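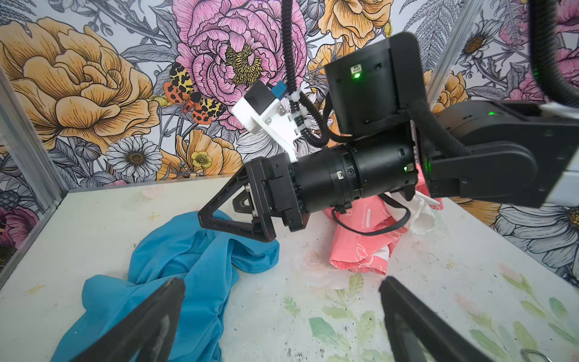
How often should the ground rules for the shared table be gone over with a new operator?

Before their first session, again once they have run the cell on their own for a while, and then every May along with everybody else. A short chat at the table is enough, as long as you have this section with you and both of you sign the log.

Section 4. Working rules for two arms at one table

Welcome to the part of the guide that most people skip on their way to the fun bits. We do hope you'll read it properly at least once, perhaps with a cup of tea (in the kitchen, please, well away from the cell). The rules apply to every Sondora cell in which two arms share one work surface and handle soft goods, and they were put together by Jyoti Nigam from the notes that operators at Mittal had been keeping in the margins of the old guide. If your own site has stricter rules, follow those and tell us about them, as we are always pleased to borrow a good one.

4.1 Before you switch on

1. Look over the table from end to end and take away anything that isn't part of the task. Clips, rings, bits of wire and loose threads are easily missed on a patterned surface.

2. Wipe the table with a dry cloth, then a barely damp one, and let it dry. Old scuffs and stains that won't shift may be left alone, but anything gritty should come off.

3. Follow each cable with your eyes from the wrist camera back along the arm. A conduit should have a generous loop at the wrist and should never be pulled straight when the arm is at full stretch. Check the clips by hand while you're there.

4. Check that the status lights on both arms are green. If one is any other colour, or isn't lit at all, stop and turn to Section 9.

Caution: Keep the power off for steps 1 to 3. It's tempting to reach in for one last bit of fluff with the arms live, and we would much prefer that you didn't.

4.2 Laying out the cloths

5. Put the cloths down as the task card asks. For the Fluster sorting tasks they should be dropped from a little height and left crumpled, and you should resist the urge to tidy them, however much your mother would have wanted you to.

6. Let colours touch or overlap if the card allows it. Cloths that have been laid neatly apart every time will give you lovely results in the morning and very puzzling ones as soon as somebody else does the laying out.

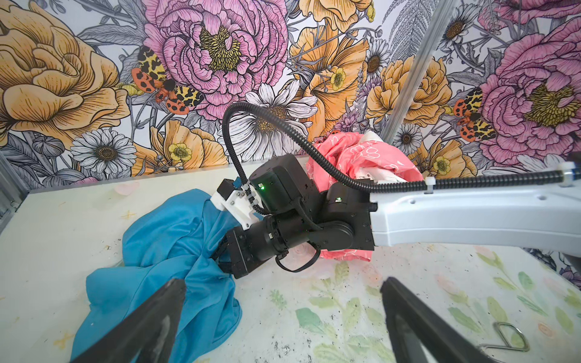

The same goes for where you put the pile. Move it a hand's width or so between runs, towards one arm and then the other, and write in the log which side you favoured. If you forget, write that you forgot! A gap in the log is far more trouble to us than an honest little note.

7. Take any cloth with a snagged hem or a trailing thread out of use. It can go in the mending bag and come back later.

Note: Every cloth is retired after 1,000 runs, even one that still looks perfectly all right. The tally is kept on form 412, which lives in the front pocket of the log.

4.3 While the arms are moving

8. Stay outside the posts of the enclosure. Leaning over the rail counts as being inside, and so does holding a phone over the table to film it.

9. Let one arm finish its grip before the other is told to take hold of the same cloth. On cells running Brustus this is handled by the hold setting, which should be left at 2 seconds unless Deepak Tiwari or whoever looks after your cell has agreed a change in writing.

10. Watch the cloth as well as the arms. Thin fabric can fold itself over a finger and hide the tip from the wrist camera, and the arm may carry on quite happily without a clear view of what it's holding.

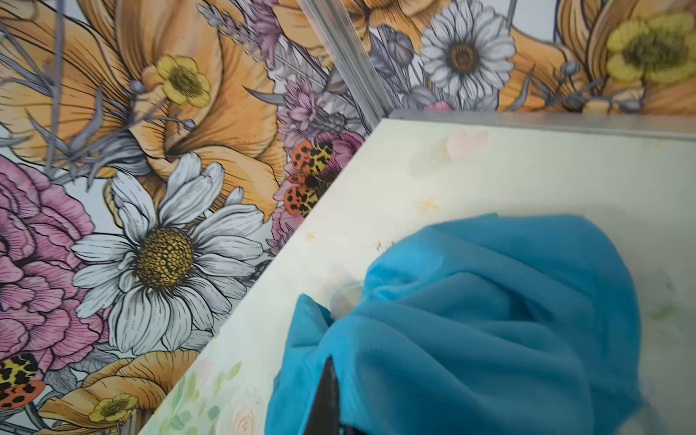
Sondora Cell Operator's Guide Page 69

If the view from the wrist stays covered for longer than you could comfortably hold your breath, press pause. Don't press the red stop for this, as the red stop also releases the fingers and you will lose the position. The red stop is for people: use it at once, and without worrying about the run, if anyone comes within reach of an arm.

11. Never pull a cloth out of closed fingers. Pause, choose Open on the panel, wait for both arms to settle, switch off, and then lift the cloth away with your hand flat beneath it.

12. Take special care with gathered edges and elasticated cuffs. They stretch, they spring back, and they can draw a second piece of cloth along with them, so run these items at the slow speed until you've got a feel for how they behave. 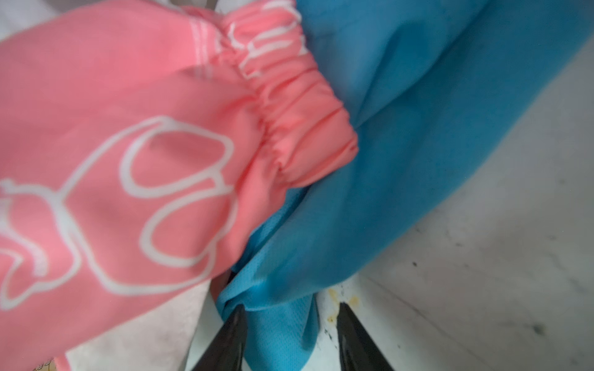
4.4 Ending the session

13. Send both arms to their rest position and wait for the panel to say Parked.

14. Switch off, then collect the cloths and shake each one out over the bin. Fold them however you like, we're not fussy.

15. Wipe the gripper fingers with a lint-free cloth, working from the base to the tip. Small scuffs are ordinary wear. A chip or a crack is a reason to put the cell out of use and hang the yellow tag on the rail.

16. Fill in the log before you leave the room, with the time, your initials and anything that struck you as odd. Spare log sheets are kept with the task cards.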